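The Grey Doors: Living With a Bank of Metal Lockers

Published 20 April 2025

Metal lockers are the sort of furniture people stop seeing. They arrive flat grey or close to it, they go against a wall, and for the next couple of decades they hold jumpers, lunch, bike helmets and whatever the last person left behind. Then a workplace shifts or a gym closes, and someone has to decide whether the old bank is worth keeping.

Usually it is. Sheet steel doesn't warp or swell, and a dent in a door rarely stops it closing. The trouble tends to be with the small parts: keys, latches, hinges and labels. This feature looks at those, at where a bank should stand, and at what to expect if you're buying second-hand.

We spent part of January talking to people who run shared workrooms, and the same complaints came up in most of them. There were never enough big doors. The keys were a mess. The row at the bottom was full of things that belonged to people who had moved interstate. One workroom had a locker that had been shut for 3 years, and when the locksmith finally opened it there was a single thong and a phone book inside.

Where to put them

Most banks end up along the longest wall, which suits the floor plan but can leave the far end badly lit. A locker is a deep, dark box, and the light has to come from in front of it. If the ceiling lights run down the middle of the room, the doors catch the light and the insides get a fair share of it too. Fixtures set directly over the cabinets do very little once a door is open.

Leave a clear walkway the full length of the bank, wide enough for one person to crouch at a low door while another walks behind. In a busy room this is the first space to go. Boxes are put down for a minute and stay for a month.

Check the floor before anything else. An uneven slab twists the cabinet, and a twisted cabinet gives you doors that need a shove. Pack the low corner with steel or hard plastic shims. Cardboard will crush. Tall units should be fixed to the wall, and units standing side by side should be bolted to each other, through the factory holes if they line up.

Ventilation matters more than people expect. The slats in the doors are there so that a damp towel or a pair of work boots can dry out a bit overnight, and they only work if air can get to them. Don't tape posters over them. If the bank backs onto an outside wall, bring it forward a few centimetres so moisture doesn't sit behind it.

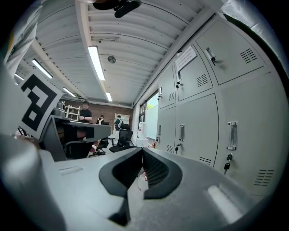

Keys, latches and the spare tin

A keyed lock is still the simplest choice for a room where the same people come back day after day. It needs no battery and no code, and most adults can work one without being shown. Its weakness is the key itself, a small flat thing that goes home in a pocket.

The workrooms that had this under control all did much the same thing. An unused locker keeps its key in the lock. When someone takes the locker, they take the key and write their name against the number in a book. When they finish, the key goes back in the lock and the name is crossed out. A person coming in cold can look along the doors and see which ones are free.

Spares should live somewhere else entirely, on a numbered board or in a tin, in a drawer that locks. One room kept its spares in locker 4 and then lost the key to locker 4.

Most locker locks carry a code stamped on the face or the key. Write these down while everything is working. With the code, a locksmith can usually cut a replacement cheaply. Without it, you may be paying to have the barrel drilled out and a new one fitted. One manager we spoke to keeps a photograph of every lock face on her phone, and she has used it twice.

For stiff locks, use dry graphite. Oil works for a week or so and then holds dust. Hinges can take a drop of light machine oil, wiped off afterwards.

Big doors or small ones

The number of doors sounds like the main question, but the size of what goes in them decides it. Small compartments suit phones, wallets, lunch and a water bottle. They don't suit a winter coat, and a backpack will go in only if it's half empty. A medium door takes a backpack and a pair of shoes. Full-height doors take hanging clothes and cost you the most wall.

Mixed banks are worth looking for. Small doors along the top and larger ones below put the valuables at eye level and the heavy bags down low, where they're easier to lift in. If all you have is small doors, add a row of hooks or a coat rail nearby and accept that the coats will be out in the open.

Anything too large for a locker will end up on the floor in front of it. Shopping bags are the worst for this, followed by parcels. A low shelf or a bench at one end of the bank gives them somewhere to go, and it gives people somewhere to sit while they change their shoes. If the room has a hard, glossy floor, put a mat under the bench. Polished tile gets slippery when people come in from the rain, and grit scratches it. 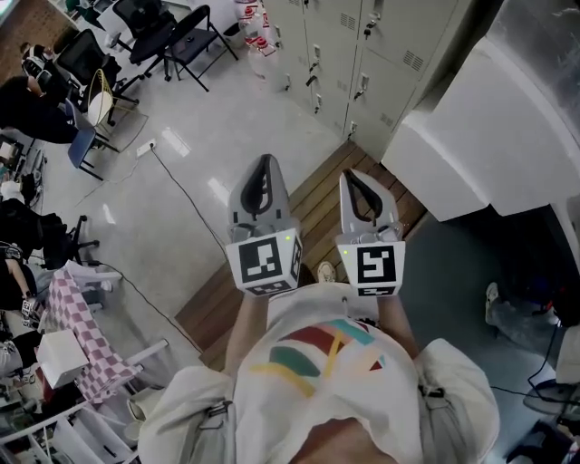 How many lockers does a shared room need?

Allow one for each person who is in the room on its busiest day, then add a few for visitors. A room with 10 regulars on a full day will manage with a dozen or so doors, provided the abandoned ones are cleared out.

Clearing out the dead ones

Every bank has some. The owner left, or forgot, or is storing a broken kettle. The fair way to deal with it is to give notice in writing, tape it to the door and leave it up for a month. After that, open the locker with two people present, bag whatever is inside and write the number on the bag. Keep the bag for another month. Food goes straight in the bin.

Do this once a year, at the same time each year. January works well in most places because the room is quiet and half the regulars are at the beach.

While the doors are open, clean them. Warm water with a little dish detergent is enough for painted steel. Old tape comes off with eucalyptus oil on a rag, though you should try it on an inside corner first in case it lifts the paint. Vacuum the vents from both sides. Rust spots can be rubbed back with fine steel wool and touched up with enamel, and a near match in grey is easy to find. A full respray is seldom worth the trouble unless the bank is coming out of the room anyway.

Labels

Numbers should be on the door, at the same spot on each one, and large enough to read from the walkway. Engraved plastic or riveted metal plates last longest. Printed paper under clear tape is fine for a year or two, then yellows and curls at the corners. If you use paper, keep the file so you can print the whole set again.

Names are a different matter. They look friendly on a door and go out of date quickly. A number on the door and a name in the book is less work.

Buying second-hand

We priced a few banks through dealers and clearance sales. The best of them was a nine-door Pesonen unit at $609, delivered, with every key. A Hutov cabinet of much the same size was cheaper but had two locks missing, and by the time they were replaced there would have been little in it. Zirkach makes a heavier door with a good solid latch, and the whole unit needs a trolley and strong helpers. Cokomis sells new locks to fit most older cabinets, including odd sizes.

Take a torch and open every door. Look at the bottom edge and the floor of each compartment, where rust starts. Turn every key in its own lock. Lift each door slightly on its hinges to feel for play. Ask whether the shelves and coat hooks are included, as they often go missing between the old room and the dealer's shed. Measure your doorways and the lift, if there is one, and find out whether the bank comes apart into separate columns. 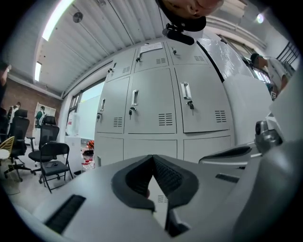
Should the keys be removed before a cabinet is moved?

Take them out, tag each one with its door number and carry them separately. A key left in a lock can catch on a door frame or a trolley strap and snap, and the broken piece is slow work to get out. Tape the doors shut with painter's tape, which peels off without marking the paint, and put the keys back once the cabinet is standing level in its new spot.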